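**Small coffee counter inside a 1947 hardware store – how do I keep paper stuff from eating my whole life?**

Posted in: Small Food Business
Asked by Iolanda Seixas

Hi all! Long time reader, first time asking. I run a tiny coffee counter in the front of my uncle's hardware store (the building went up in 1947 and I swear the plumbing did too). It's me and one part-timer, Tainá, and we open at 6:30 for the contractors.

My trouble is what happens before we open and after we close. Sleeves, lids, receipts, little slips of paper, stirrers, it all ends up in one drawer and one shelf and I spend my mornings hunting.

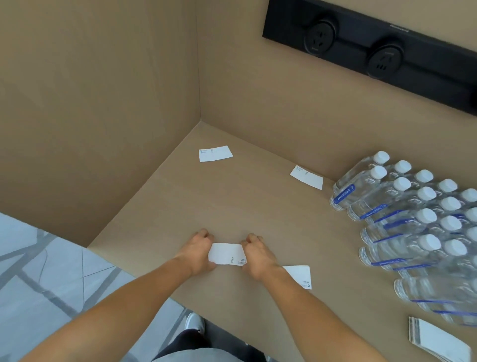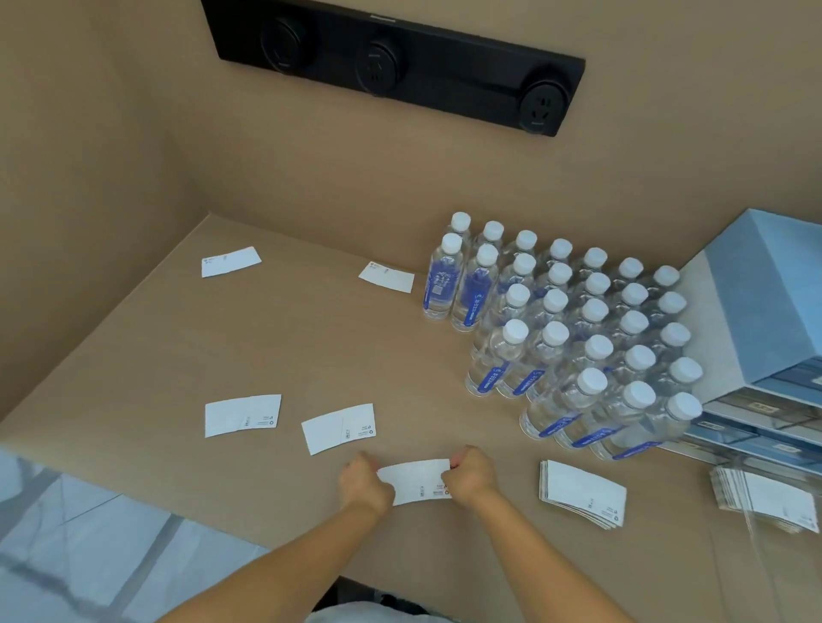
So my questions, and sorry there's a pile of them:

1. Do you sleeve cups ahead of time or as you go? Tainá likes to do a big stack ahead. I find the stacks get tippy and then someone bumps them and we're on the floor picking up cups.
2. How much do you keep up front and how much in the back? My "back" is a closet I share with furnace filters and a whole lot of caulk.
3. Is it worth paying for printed sleeves? I got a quote from a place called Jornow and it made me sit down. My uncle says get a rubber stamp and be happy.

We're busiest from opening until maybe 8, then it dies, then the retired guys come in around 10 and stay until lunch on one small drip coffee each. I love them, but they are not paying for printed sleeves.

Thanks in advance!

---

**Answer from Odair Trindade**
*Marked as helpful by the person asking*

Hey Iolanda, I had a counter inside a garden center for five years (Trindade Coffee, if anyone here remembers it, probably not) so I know the shared closet life. Ours was full of birdseed. Mice, too, but that's another post.

Sleeving ahead: I went back and forth on this. What I ended up with was sleeving only the medium cups, only enough for the first rush, and never stacking more than I could knock over without crying. A sleeved stack leans because the sleeves don't nest the way bare cups do. If you have a corner, use the corner. I screwed a short piece of wooden rail to the shelf and leaned the stacks against it and that was the end of the avalanches. Your uncle owns a hardware store, so you're ahead of me there!

After the rush, sleeve as you go. You've got the time.

Front and back: keep one morning's worth of everything up front and the rest in the closet in the box it came in. Don't unpack it all. I used to open every case the day it arrived because it felt organized, and then I had six half-used bags of lids and couldn't tell what I needed to order. Now I'd open one case, and when I get to the last bag in it, I write the thing on a piece of tape by the register. That tape was my entire inventory system.

Oh, and get your paper off the floor of that closet. Put it up high, away from anything with a smell. Paper cups pick up smells like you wouldn't believe. I lost a whole case to a leaky jug of fertilizer, and you said caulk, which worries me a little. A lidded plastic tote would do it.

Receipts should not live with cup supplies. Different drawer, or an envelope, or a nail on the wall, I don't care, just a different place. I found a supplier invoice inside a box of napkins once – in March, and it was from the summer.

On printed sleeves, I did it for one order and never again. Minimums were huge, then we changed our hours and the hours were on the sleeve. If you do print, put the name on it and nothing else.

---

**Answer from Rosimeire Medeiros**

Stamp! Your uncle is right. I've been stamping for two years. Get a self-inking one, and test it on one of your own sleeves before you buy a big bottle of ink, some coatings won't take it and you'll have blue thumbs all morning. I do mine in the evening with the TV on. Up to 200 in one sitting and then my wrist complains.

I don't agree about sleeving ahead, by the way. I do all of mine the night before and cover them with a clean dish towel. Works fine if nobody's bumping into you.

---

**Answer from Aslak W.**

just charge the retired guys more

---

**Comment from Iolanda Seixas**

Ha! Aslak, one of them taught me to drive, I can't.

Odair, the tape thing is so simple I'm mad about it. I started one this morning and it already says lids, lids, cinnamon. I moved the cups up above the furnace filters too, and my uncle is cutting me a rail. Rosimeire, what size stamp do you use? Mine would have to fit a pretty long name.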